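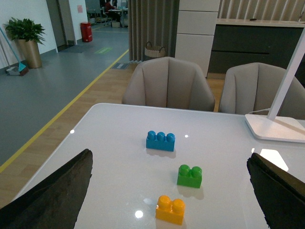 Toy bricks on a white tabletop

Takus is a construction and puzzle video game developed by Cadgate and published by Estrella. It was released for Windows and consoles on 2018-03-22, with a mobile version following in September of the same year. The lead designer was Aicha Zerouali.

Gameplay

The player fits blocks together on a flat board to match an outline shown at the edge of the screen. Blocks cannot be rotated once they have been placed, but they can be lifted off again at the cost of one move. The single-player mode has nine chapters, each containing 15 puzzles. Finishing a chapter opens the next one and adds a new type of block.
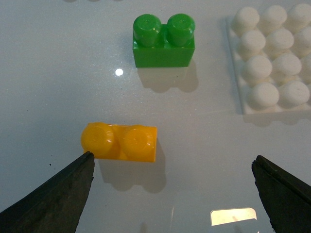

Multiplayer

Up to five players can share a board, either locally or online. In the standard mode each player is given a separate outline and all of them draw from the same supply of blocks. A co-operative mode was added in the first update.

Development

Zerouali began work on the game as a board game prototype before joining Cadgate. The studio built the digital version with its own engine, Udano, which it had first used for a racing game that was later cancelled. Early builds had a timer on every puzzle.
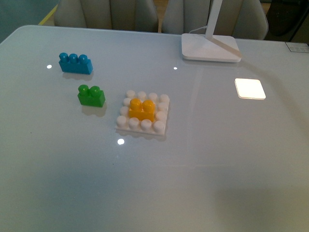

This was removed after testers said they preferred to plan their moves, and it survives only in the optional challenge mode.

Setting

The story is told through short notes between chapters. It takes place in the year 2305, in a city that is being rebuilt after a flood.
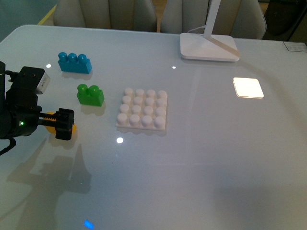

A blue three-stud brick and a yellow ball held in a black gripper

Release

The console versions were sold as downloads only. A level editor was planned for launch but was held back until the second update, which also fixed a fault that erased saved games.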